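Rechercher dans les articles OK Recherche avancée

Temps de lecture : 6 min

3.2 Protocole de collecte des démonstrations

Le corpus Nandley a été constitué sur la plateforme d'Iltden afin d'entraîner une politique de préhension en bac. Il comprend 233 démonstrations téléopérées, réparties entre 9 configurations initiales. Chaque démonstration débute bras dégagé et s'achève au dépôt de la pièce saisie ; les essais interrompus par l'opérateur sont conservés dans un sous-ensemble distinct, exclu de l'apprentissage mais utilisé pour l'évaluation du détecteur d'échec.

Le poste de travail (figure 2) associe un bras manipulateur à un bac métallique à parois inclinées, maintenu par un serre-joint et bordé de plans de travail en bois. Le faisceau de câbles chemine à l'extérieur du bras jusqu'au poignet. Cette disposition restreint l'amplitude admise pour la rotation du dernier axe, contrainte que nous avons reportée dans l'interface de téléopération.

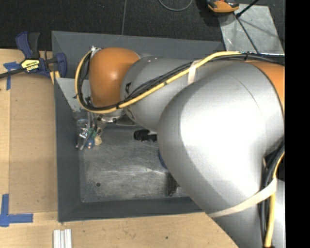 Figure 2. Bras et préhenseur engagés au-dessus du bac, vue de la caméra fixe.

Les observations sont enregistrées de manière synchrone avec les positions articulaires et la consigne du préhenseur. Nous avons retenu un point de vue fixe unique, malgré les occultations que le bras provoque au voisinage des objets. Les essais préliminaires menés à Jesimberg en août indiquaient en effet qu'un second point de vue compliquait le recalage sans améliorer le taux de saisie.

Les séquences ont été annotées à l'aide de l'outil Chien, en trois phases : approche, contact, retrait. L'instant du contact étant souvent masqué, il est estimé à partir de la consigne du préhenseur puis vérifié par un second annotateur. Un sous-ensemble de 80 démonstrations a fait l'objet d'une double annotation complète ; les désaccords portent principalement sur le début du retrait.

Commentaires des lecteurs

Lesia Palamarchuk
Les essais interrompus seront-ils diffusés avec le reste du corpus ?

Nandi Chauke
Il serait utile de préciser la fréquence d'échantillonnage des consignes. Je ne la trouve ni dans cette section ni en annexe.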